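**Play corner walk-through, Skaltside branch — Sunday, November 9, 2025**

Filled in by me, Nikola Mazurek. Sum-yee Chung checked the shelf items with me and Sota Arai did the floor. I wrote my comments the way I'd say them out loud, so Barbara, please don't send it back for "tone" again!

**1. Floor and mats**

- [x] Mats flat, no curled corners
- [x] No gaps between mats wide enough for a little foot
- [ ] Grip strip by the door sticks down all the way

The grip strip is lifting on the left end again. Sota pressed it down and it popped right back up — it needs new tape, and I'd go for the wide roll this time (the narrow stuff we bought in April was never any good).

**2. Shelves and anchors**

- [x] Tall shelf fixed to the wall, no wobble
- [x] Heavy things on the bottom two shelves
- [x] No cords hanging where kids can reach

I leaned on the tall shelf with my full weight and it didn't budge, so I'm happy. Sum-yee moved the Utham puzzle crate down from the top. It's 16 pounds and I don't want it above anyone's head.

**3. Soft toys and dress-up**

- [x] Seams closed, no stuffing showing
- [x] Buttons and eyes pulled, all tight
- [ ] Washed since last check

Two bags still need to go through the wash. They're by the sink with my name on them. I ran out of time, sorry!

**4. Shape blocks and sorter**

- [x] Pieces too big for the choke tube
- [x] No splinters, cracks or bitten edges
- [x] Sorter board clean inside the cutouts
- [ ] Hard or metal parts kept apart from the toys

This one took me the longest. I ran a finger around every cutout in the green board, and the flower-like one is a real crumb trap, so please use the small brush on it and go all the way around. The yellow pieces and the little blue one are fine. I also gave the red one a good squeeze at the narrow end, where kids like to chew, and found no marks.

The box I left open is for the black bracket. It shares the dark gray bin with the sorter, and it has a stiff upright back and two screw heads down near the base.

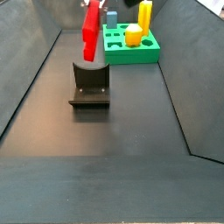

I'd like it on the high shelf in the back room between sessions, and Cyprian Bednarek says he can clear a spot. Until then, whoever opens up should run a thumb over both screws and make sure they sit flush. If one's proud, put the bracket away and tell me.

**5. Paperwork and supplies**

- [x] First aid box sealed and in date
- [x] Cleaning log signed
- [ ] Spare bin lids ordered

The Jaiswal lids come in packs of 9, and we need one pack. Cyprian has the order form.

**Still to do**

- Grip strip tape: Sota
- Soft toy wash: me
- Bracket to the back room: Cyprian
- Lids: Cyprian, once Barbara Czerwiński signs the form

I'll come by and tick off the open boxes myself. If you fix one before I get there, put your initials next to it.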